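Kotside Winery Moves White Wine Production to Concrete Tanks

13/01/2018
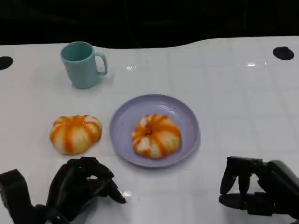 What is changing at Kotside this year?

The winery is moving fermentation of its dry white wines out of small oak barrels and into unlined concrete tanks, beginning with the coming harvest. The reds stay where they are.

Kotside, a grower and producer in the Drarker hills, confirmed the change in a notice sent to its trade customers in January. The notice covers two labels, the estate white and the single-vineyard white from the Lozano parcel. Both have been barrel-fermented since the estate began bottling under its own name, with a share of new oak each year. Under the new plan no new oak will be bought for white wine, and the existing barrels will be kept for the reds until they are too old to use.

The tanks are supplied by Tolleck, which casts them off site and delivers them in one piece. Kotside has ordered 7, each with a working volume of 900 gallons. They are upright, with rounded inside corners, a bottom valve for draining and a side door for cleaning. Cooling is by a coil set into the wall during casting. The winery said it chose cast-in coils over drop-in plates to leave the inside of the tank clear when the lees are stirred.

Concrete holds its temperature well but reacts slowly when cooling is applied. In a thin-walled steel tank, a fast fermentation can be brought down within a short time by opening the glycol line. A concrete wall has to be cooled before the juice is, and the cellar has to act earlier. Kotside plans to start its whites at a lower temperature than before and let them rise on their own, using the coils only to hold the upper limit.

New concrete also has to be prepared. Grape juice is acidic and will react with a raw wall, which raises the pH of the wine and can leave a chalky taste. The tanks will be washed several times with a tartaric acid solution, rinsed, and then filled with water for a test period before any juice goes in. The first lot pumped into each tank will be pressed juice from the valley floor blocks, which is normally sold in bulk. Fruit from the Lozano parcel will go only into tanks that have already held a lot.

The decision follows a trial that ran over 3 vintages. In each year the winery split a single pressing of Lozano juice between used barrels and one small concrete tank, with the same yeast handling and the same time on the lees. The wines were kept apart until bottling and tasted blind by the cellar staff. According to the notice, the concrete lots were preferred in every vintage, mainly for texture and for a cleaner finish. The barrel lots showed more weight when young and lost fruit sooner in bottle. The winery did not publish its analysis figures, though it said that final pH in the concrete lots was slightly higher in the first year and matched the barrels after that.

Sulfur additions are expected to fall a little. Barrels lose wine through the wood and have to be topped up, and each opening lets in some air. The tanks have a narrow neck with a small exposed surface and need topping far less often. Kotside will continue to add sulfur before bottling and makes no claim to be a low-sulfur producer.

Malolactic fermentation, which was allowed to finish in barrel, will be decided tank by tank. The winery expects to block it in warmer years to keep acidity in the wine. Buyers who know the estate white for its buttery note should expect less of it, and the notice states this directly.

Output is not expected to change much. The estate now puts 84 barrels a year to white wine, and the new tanks have more capacity than that, leaving room to keep small blocks separate before blending. Picking dates will be set as before by tasting and sugar readings. The fruit will still be pressed as whole bunches, and the juice settled overnight in steel before it is moved.

Installation is planned for the spring, once the floor of the north cellar has been reinforced. A full concrete tank puts a much heavier load on a small area than a stack of barrels, and the present slab was not poured for it. The barrel racks on that side will be taken out first. Tastings in the south cellar will go on during the work, but cellar tours are suspended until the tanks are in place.

Prices for the current vintage are unchanged. The last barrel-fermented estate white is still in the cellar and will be released on the usual schedule, with the Lozano bottling to follow after further aging. Labels for the concrete-fermented wines will carry a line on the back stating the type of vessel. The winery will accept trade requests for samples of the trial lots while stock lasts, with one bottle of each lot per account.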